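Fórum Polum > Automação e robótica > Falhas e segurança

Garra esquerda fecha sozinha a meio da tarefa das gavetas

serra_fina
6 de outubro de 2023
Boas. Estamos a gravar demonstrações de abrir e fechar gavetas com um par de garras manuais Wukow, uma em cada mão. Desde setembro que a esquerda tem um defeito: a meio de um episódio os dedos fecham até ao batente sem ninguém tocar no gatilho. Dura menos de um segundo e volta ao normal.

Ontem fizemos 98 episódios e aconteceu em 10. Num deles o colega tinha o polegar entre os dedos da garra. Ficou só uma marca, mas parei a sessão. 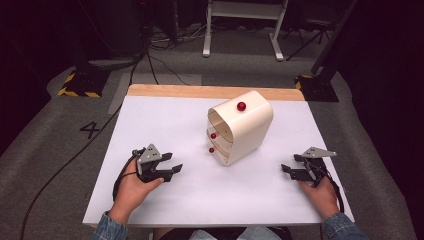 O registo mostra a posição lida a saltar para zero e logo a seguir o motor a tentar compensar. A direita nunca fez isto. O firmware é o mesmo nas duas, já voltei a gravar e não mudou nada. Alguém apanhou isto?

kbarreto
Cabo. Quase de certeza. Se a posição salta para zero de repente, o encoder perdeu alimentação ou o sinal caiu. Troca os cabos entre as duas e vê se o defeito muda de mão.

nortada
Não ia já para o cabo. Tivemos umas Wukow com o mesmo sintoma e era o parâmetro de limite de corrente, que voltava ao valor de fábrica quando a garra reiniciava. Qual é o valor que tens?

serra_fina
46 por cento nas duas. Li antes e depois de uma falha e não mexeu.

kbarreto
Então não é isso. Uma garra que reinicia demora mais do que um segundo a voltar, e ele diz que volta logo.

nortada
Depende da versão. As nossas voltavam depressa. Mas de acordo, se o valor se mantém, não é o mesmo caso.

pau_de_fio
O que me preocupa é outra coisa. Com uma leitura a zero, o controlador não devia mandar força nenhuma, devia cortar. Isso é falha de projeto, com ou sem cabo bom. Na Girkora obrigavam-nos a ter um corte por salto de posição antes de alguém pegar naquilo com as mãos.

serra_fina
Não temos corte nenhum por software. Há um botão de emergência, mas com as duas mãos ocupadas não serve de muito.

pau_de_fio
Pedal. E enquanto não houver pedal, eu não gravava.

nortada
Acho exagerado parar tudo. São garras pequenas, a 46 por cento não partem um dedo. Baixa o limite e continua.

pau_de_fio
Discordo. Não sabes que força faz quando a leitura está errada, o limite pode nem estar a ser aplicado. Mediram?

serra_fina
Não medimos. Fica parado até medir.

serra_fina
Atualização. Troquei os cabos e o defeito passou para a garra direita, três vezes em 24 episódios, com as mãos bem longe dos dedos. Abri a ficha do lado da garra e um dos crimpados soltou-se com um puxão leve. Pedi cabos novos à Uzor, com alívio de tensão. O corte por salto de posição vai ser feito na mesma, e o pedal também.

kbarreto
Guarda o cabo velho, dá jeito para testar o corte.

nortada
Ok, era o cabo. Continuo a achar que baixar o limite não fazia mal nenhum.

pau_de_fio
Mal não fazia. Mas mede a força com o cabo avariado ligado e põe aqui os números.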